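The Shared Refrigerator Deserves a Policy

Every office at Lumanlan has a written rule for parking and another for printing. The refrigerator, which most of the staff depend on daily, has none. It is our view that this should change.

A shared refrigerator fails slowly. Containers go undated, the upper door is left ajar, and food is thrown out by whoever loses patience first. The February clear-out filled 3 trash bags – a poor result for a building of 54 people.

We propose that every item carry a name and a date, and that anything older than a week be discarded. The space beside the appliance should also be respected. A desk placed near a refrigerator must still leave room to stand and open the door.

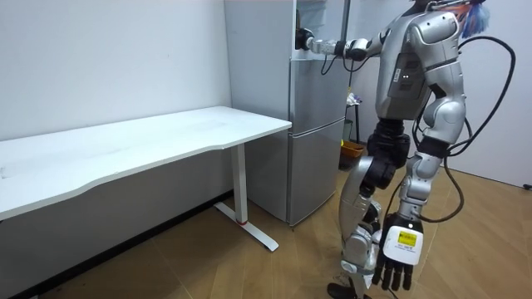
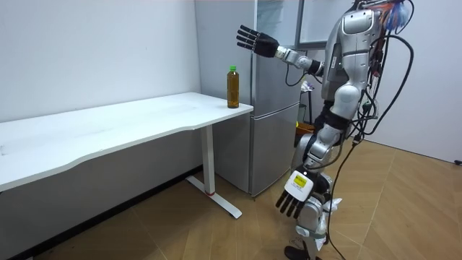
The two-door refrigerator and the white desk share one small room. 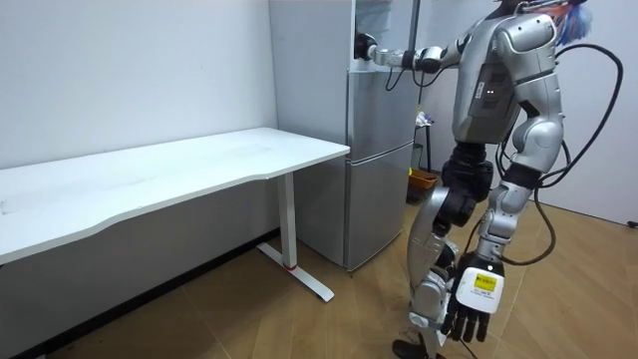

Roswitha Ortner disagrees in part, writing that a week is too generous for cooked rice and that labels will be ignored unless a pen is kept on the door.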